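Good Practice for Shared Handling Sessions – Progress Report to the Flirkton Fund
1 November 2020

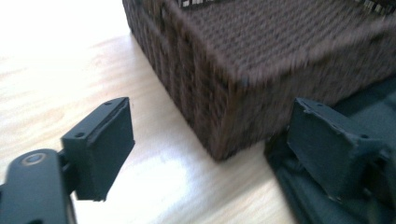 Where we stand

When you agreed to support us in July, we promised you a short, readable set of working rules for people who record handling tasks with hand-held grippers, and a fair trial of those rules at our own tables in Volldale before anybody else was asked to follow them. I am very happy to say that the rules exist, that they have been through two full rewrites (the first draft was far too long, and our operators told us so quite plainly), and that the trial is well under way. We have now logged 973 recordings under the draft, of which 600 were made with the second version, the one we call Rind.

What the rules cover

Rind is written for the person holding the tool. It starts before the first recording of a session, with a look at the fingers and pads. Worn edges are allowed, and most pads that have done any real work will have them. What we ask is that the wear be written down, with the date, so that someone reading the data a year from now can tell an old pad from a new one. Screws on the finger brackets are checked by hand at the start and again after the midday break.

Next comes the approach to the object. The fingers should be open before they get near it, and wide enough that neither pad brushes the surface on the way in. For boxes and baskets we ask operators to choose a corner or a side before they move and to stay with that choice. Woven surfaces gave us more discussion than anything else in the draft. A pad can catch on a strand, and pulling away quickly is the surest way to damage the weave, so the rule is to open fully, wait a moment, and then back off along the same path.

There is also a page on light and speed. Pale tabletops look lovely in a room with big windows, but strong light can wash the grain right out of the picture, and a dark object on the same table will still have one side in shadow. We now ask for a test recording at each table, looked at on a proper screen. Fast hand movement smears fine texture, and we debated for a good while whether blurred recordings should be thrown away. In the end we decided to keep them and tag them. A clean set with all the awkward moments taken out would give a rather flattering idea of the work, and we would like our rules to lean toward keeping the record whole.

How the trial is going

Of the recordings made under Rind, 317 have had a second reader, who goes through the session sheet and marks any rule that was skipped or misunderstood. The rule most often skipped is the afternoon screw check. The one most often misunderstood was our wording on "clear space" around the object, which some people took to mean the whole table and others took to mean the width of the tool. It now says plainly that the space between and beside the open fingers should be clear, and questions about it have dropped off nicely.

Our partners at Skalum have been generous with comments, and they will try the rules on their own tools over the winter. They asked for a one-page version to keep beside the table – a very sensible request, and one we should have thought of ourselves.

Money and time

Spending is in line with the plan, apart from replacement pads, where we have used over 50 and will need a second order. We can cover this from the printing line, as the printed booklet will be a good deal thinner than the one we first described to you.

What comes next

The second reading will carry on until every Rind recording has been seen. After that we will settle the tags for blur and glare, finish the one-page version, and send you both texts for comment before anything is printed. We would be glad to have you visit Volldale and sit in on a session if travel allows, and in the meantime the current draft is available to you whenever you would like to read it.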